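# Credit lines for family and community recipes in a printed cookbook

**Kurniawati Sopacua**

I am writing on behalf of the editorial group of the Resen Community Kitchen, which is preparing a cookbook of home dishes contributed by members and their relatives. The collection holds 92 recipes at present. Most were given to us orally and written down by our staff, and several came to the contributor from a grandmother or a neighbor. The first printing is planned for July.

Our difficulty concerns credit. One family has asked that its name appear beside a lentil stew. A second family has pointed out that nearly the same stew is cooked in every household from its home district, and that a single name would give readers the wrong idea. We wish to treat both families fairly. We also wish to know whether written permission is required for a recipe that was never written down before we recorded it.

Any guidance on the wording of credit lines, and on the form a permission letter should take, would be appreciated. The book will be sold at cost, with no royalties paid to any party.

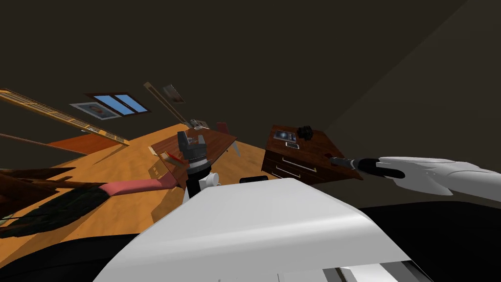
For completeness, our current draft uses the words "Recipe courtesy of" followed by the contributor's name in every case. Two members of the group consider this phrase unsuitable for dishes that are widely shared, and I am inclined to agree with them.

---

**Mirjam Hollenstein**

The matter is best handled by separating the dish from the version of it that you are printing. I served as editor of the Lustunley regional cookbook, which was issued in December 2021, and we adopted the following forms after some discussion.

- **For a dish known across a region or people:** "A dish of the [district or community], as cooked by [name]."
- **For a dish a contributor learned from a particular person:** "As taught to [name] by [name]."
- **For a dish the contributor devised:** "Recipe by [name]."

The first form should settle the disagreement over the stew. The district receives its due in the opening words, and the family is still named for its own cooking. If the second family also wishes to be included, a short note beneath the recipe may record how its version differs. Readers of our book wrote to us more often about those notes than about the recipes themselves.

With regard to permission, a plain list of ingredients and quantities is generally not protected by copyright in the United States. The written explanation, the personal stories and the photographs may be. I would nonetheless obtain a signed letter for every entry, including those taken down by your staff. The letter should state:

1. the title of the dish and the credit line exactly as it will be printed;
2. that the contributor has read the final text;
3. whether later printings and online use are allowed;
4. how the contributor may ask for a correction.

Please send the final text and the letter together. We sent the letter first, and 7 contributors later asked for changes to wording that they had already approved in principle. Please also confirm the spelling of every name and place with the contributor directly.

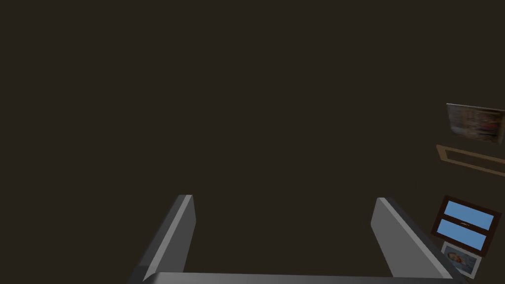 *Gray two-fingered gripper, open, in front of a dark wall.*

For larger collections an attorney should review the letter once before it is sent out.

---

**Sota Kuroda**

In my opinion the names should go in a list at the back. It saves space on the page and there are fewer arguments about it. I have not dealt with the permission part.

---

**Adanech Kahsay**

I must respectfully disagree with the suggestion of a list at the back. Many of the women whose cooking fills such books have seen it printed elsewhere under other names, and a list at the back is seldom read. The credit belongs directly under the title of the dish.

I would add one point to the answer given by Ms. Hollenstein. The name of the dish should be printed first in the language of the people who cook it, with the English name following in smaller type. In the Nkuna collection, of which 4000 copies were printed, this was done on every page, and the elders who had been consulted asked that the practice be kept for the second edition.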